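Darcy Katene had unpacked glassware at Penry for 30 years, and in June they asked her to teach the arms.

"Teach them what?" she said.

"What you do," said Brock Beaulieu, who had come over from Hostska with a lanyard and a slide deck. "Your instincts."

Her instincts were mainly about lunch. But she showed them how to hold a candlestick low, where the weight is, and how to put a cup down as if a baby slept under the table. The arms learned it in 900 tries. Darcy had learned it in one, from a supervisor who shouted.

By four o'clock she had a new title, Handling Lead, and a chair. She distrusted the chair. 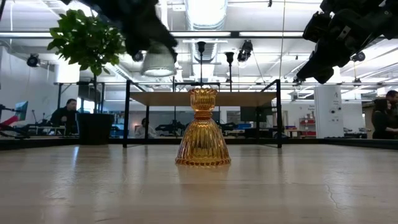

"So who do they let go first, me or the arms?" she asked Hye-jin Sun.

"Whoever breaks the most," said Hye-jin, and went back to her screen.

Darcy stood up and pushed the chair under the desk — gently, by the base.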